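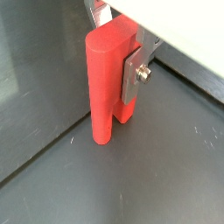
Corwin Aldous
Staff writer, fiction. Former controls engineer.

Residual

Run 3620 stopped with the long prong over the floor of an empty bin and no error in the log.

I read the log from the bottom, the way I always do. The last entry was a state transition from APPROACH to HOLD. A transition to HOLD needs a cause code, and the cause code was zero. In the Drosta controller, zero means the request came from the planner. I opened the planner log. It said the request came from perception. I opened the perception log. It said there was one object in the bin, class unknown, height 3 mm, and that the object was being tracked.

The bin floor was gray with some white scratches on it. I looked for a while.

The site was the Viter plant, second shift. The cell picked small castings out of bins and set them on a tray, and when a bin was empty it was supposed to say so and ask for another. I had been sent by the integrator to find out why it had stopped asking. The ticket was marked minor. It had been reopened in October and again after the new year.

I replayed the recorded depth data through the detector on my laptop. The detector returned nothing, and it returned nothing again with the threshold cut in half. I then replayed it with the tracker enabled, and the object appeared at frame 334 and stayed until the end of the recording. So the tracker was carrying a thing the detector had not seen.

A tracker is allowed to do that for a short time. Parts get hidden behind the fingers, and it makes sense to remember them. The memory is supposed to decay. I found the decay constant in a configuration file called prilta_defaults, named for a project that had ended before I was hired. It was set to a sensible value. A second file loaded after the first and overrode it with a value of zero. The comment next to the zero said: do not forget.

I checked the history. The line had been committed from the shared account, so there was no author to ask.

The right move was to delete the override and run the regression set. I did that. The regression set contained 424 bins, some full and some empty, and every empty bin was now reported as empty. Pick rate on the full bins did not change. I wrote this up and attached the plots.

Then I started the cell, with the same bin, to confirm. The arm came down to the approach height and stopped. HOLD, cause code zero.

I went through the chain again. The controller said planner. The planner said perception. Perception said the bin was empty and had no objects to track, and that it had sent this result on time. The planner log showed the result arriving. The next line in the planner log was a query I did not recognize. It asked the collision checker for the clearance between the finger and the object. The collision checker, which had no object, returned the clearance to the floor. The planner accepted the number and held there.

The query came from a module called galli_wait. It was forty lines long and had no tests. It took the last place where an object had been tracked, moved the long prong over it, and waited for the object to be reported again. There was a timeout argument. Nothing passed a value to it, and the default was none.

I asked the shift lead if anything had been lost in that bin. She said a casting had gone missing from the count last fall, and they had written it off. I asked if it had been found. She said it would have to have been in the bin, and the bin was empty, and I could see that for myself.

The fix was one line. I set the timeout to two seconds, built it, and pushed it to the staging branch. The deployment tool asked for a reason. I typed "waits for object that is not present" and it was rejected as too short. I typed it again with the run number and the ticket number, and that was accepted.

The update was scheduled for the end of the shift, when the cell would be idle. I could have forced it. I closed the laptop and left the cell in HOLD until then, with the servos on, and went to find the coffee machine.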